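Notes on the Villa kitchen kit (Cinbridge reseller bundle)

Status: under review, not recommended yet. I've had the kit on loan since November and will keep editing this file.

## What you get for the money

- one arm with gripper, wrist buttons for hand guiding
- the Pleledik control software, 2 seats
- 400 recorded runs of "everyday kitchen tasks"
- a support plan through Jeltel, billed separately

The brochure says the arm "learns your kitchen". I'd read that line with care. It learns the tabletop you set up for it, with the props where you trained them. Move the table a bit and you're back to collecting runs.

## What's in the data

The download has 2273 files. Most are logs. The 400 runs are in `runs/`, and 17 of them have no end marker, so any script that splits on it will choke. I skip them:

 python load.py --skip-unclosed

Labels are one short line per run ("cup to stand", "corn to basket"). There's no field for success or failure. For a product sold on reliability, that's a strange thing to leave out, and I've asked Cinbridge twice.

## Cups and mugs

The sales pitch leans hard on cups, so that's where I've spent my time. The layout I use has a mug tree, a basket of corn, a plate rack and a toaster oven, with the red cup as the target. Watch the cable: it loops well out to the side of the arm, and the kit's planner doesn't seem to know it exists.
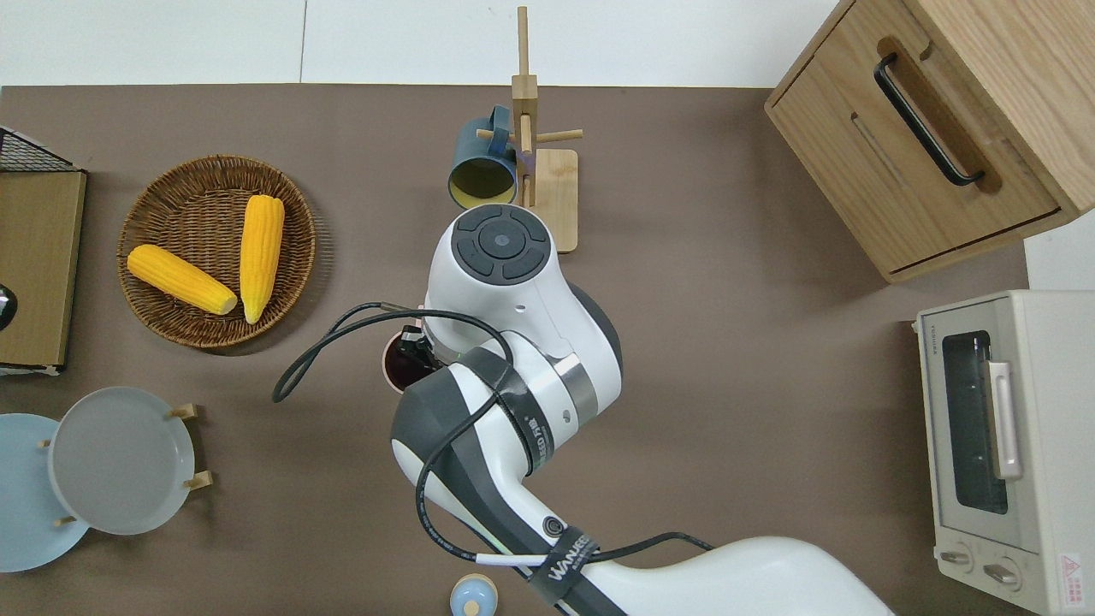

Jeltel support wrote back that cable clearance is "the integrator's responsibility" and that the planner only models the rigid parts. They suggested keeping tall items on the other side of the table. Fair enough, but it's not in the manual, and a home buyer won't know they're the integrator.

## Still to check

- whether the Pleledik seats can be moved between machines
- grip force on thin rims, which the spec sheet skips
- what the licence says about sharing your own runs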